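Members' news, March 2025

Moving your things into store: what we learned from the Haverford clear-out

Many members have asked for advice on packing up a house, either for a move or while building work is going on. Juniper Iwasaki and Corrado Cattaneo spent most of the winter emptying the house in Haverford that Corrado's aunt left to the family, and they have passed on their notes.

Start with the list. Juniper used a plain school notebook with one page for each room and gave every item a number as it was wrapped. By the end there were 230 entries. The number goes on the outside of the box and in the book, and the contents are written in the book only. It takes longer on the first day, but it saved them opening boxes again when the insurers wanted details.
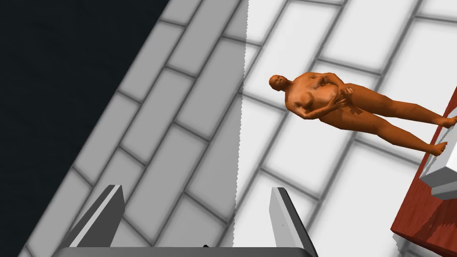
Boxes should be small. A large box full of books can't be lifted safely by one person, and the bottom often gives way on the stairs. They bought 200 of the smaller double-walled type and had a few left over, which are now in the members' store at Tornero and free to anyone who can collect them.

Plates travel better on edge than flat. Wrap each one in plain paper, as newsprint comes off on pale glazes and is a nuisance to wash out of fine cracks. Fill the gaps at the top of the box before taping it, and write "this way up" on two sides as well as the lid.

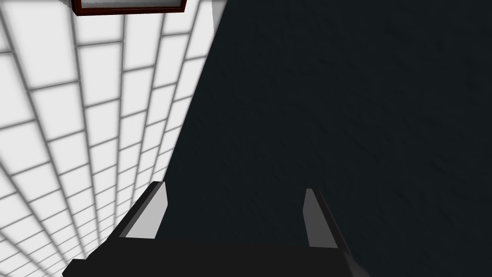 White tiled wall, with a rectangular frame near the top.

Walls are easy to forget. Corrado suggests taking down anything hung on them before the furniture goes, while there is still room to lean things somewhere safe. Keep the hooks and screws in an envelope taped to the back of each frame. Pictures under glass should stand upright in the van, face to face, with card between them.

Figurines and small sculptures need the most patience. Thin parts such as wrists and ankles should be padded first, then the whole piece wrapped, then placed in a box with a good layer of soft packing below it. Avoid putting bubble wrap straight on to a painted or waxed surface, as it can leave marks if it is stored for months.
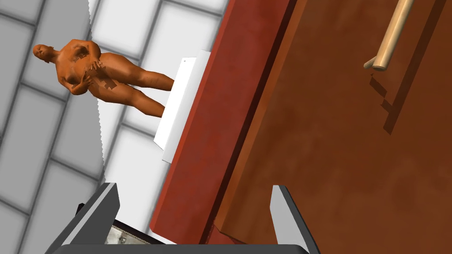 Costs and storage

Yusri Pangaribuan compared three storage firms for us last July. Prices for a small unit ran from £157 to £300 a month, and the cheapest did not include insurance. Ask whether the unit is heated, and whether you can visit without booking. Corrado chose the middle one and has been happy with it – the loading bay is under cover and the trolleys are free to borrow.

Check your home policy too. Some cover goods in store for a short time only, and some leave out breakages unless the packing was done by a removal firm.

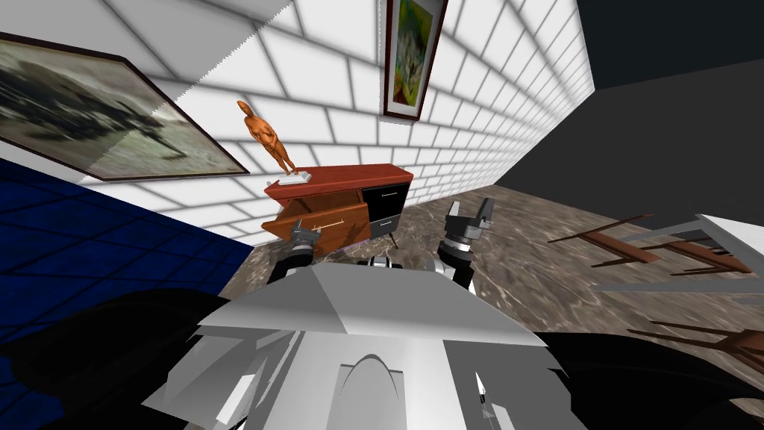

Unpacking is slower than anyone plans for. Leave pictures until the furniture has settled, and try them against the wall for a day or two before making holes. Jalen Yazzie has a long spirit level and a pipe and cable detector which members may borrow. Please return both within a week and let him know if the batteries need replacing.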